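Nerkero Table Service Cell

Product overview
Specifications
Working with the cell
Service and training

The Nerkero Table Service Cell is a single-arm workstation for preparation rooms, canteen kitchens and catering counters. It takes over the repeated handling of plates, trays and small items, and leaves recipes, tasting, knife work and contact with guests to the kitchen team. The cell is supplied by Wekport and is installed at the customer's existing work table.

Intended use
The cell is intended for workplaces where the same table is laid and cleared many times during a shift. It is not intended for hot pans, open flames or cutting. Staff may work at the same table once the site assessment has been completed and signed by the employer.

Specifications
Model: Nerkero 1029
Arm: one, table mounted
Gripper: two-finger
Maximum item weight: 2000 g
Stored table layouts: 50
Standard training: 6 hours per employee
Table marking: adhesive tape, color to be chosen by the customer

Changes to daily work
Wekport asks every customer to discuss the cell with kitchen staff before an order is confirmed. Duties do change. At the Bunell staff restaurant, employees who used to set out plates for the whole morning now divide that time between preparation and checking the finished tables. The early start was moved from 5:30 to 6:15 after the first month of use.

"My shoulders are better, but I had to learn to keep things in their sections," said Rosângela Brandão, kitchen assistant at Bunell. "At first I put my cloth down anywhere."

Some tasks are added. One employee per shift is named as cell lead, with authority to stop the arm at any time and to decide when it starts again. Wekport recommends that this role be paid and that it rotate – a point raised by staff during the trial at Araújo and since included in the installation agreement.

Table layout
The work surface is divided with tape into rectangular sections. Plates, trays, fruit, bottles and utensils may share the table, and layouts can be changed by the cell lead without a service visit.
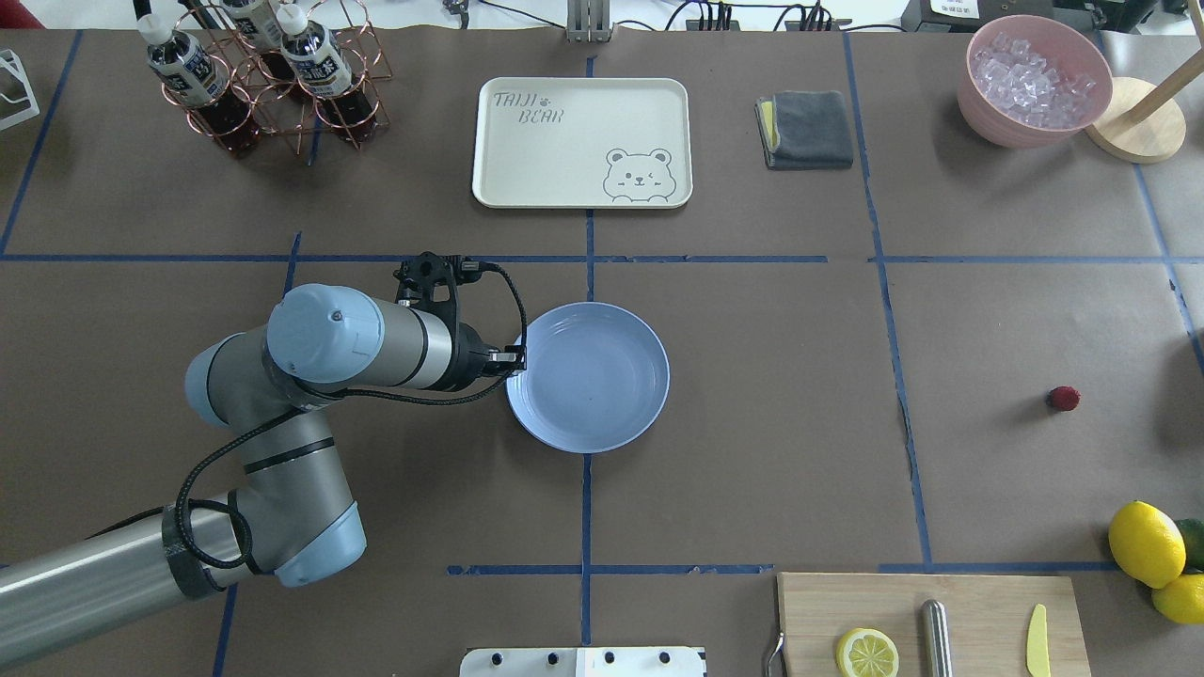
Any change to a stored layout should be entered in the shift log, so that the next team finds the table as expected. Tape that has lifted or torn is to be replaced before the shift begins. Gripper fingertips are cleaned at the end of each shift with the kitchen's usual food-safe product.

Service and training
Training is given on site, during paid hours, in groups chosen by the employer. Refresher sessions are held each January. Questions on installation may be sent to Reinaldo Lins, and questions on staff training to Siobhán Ní Chonaill, both at the Wekport customer office.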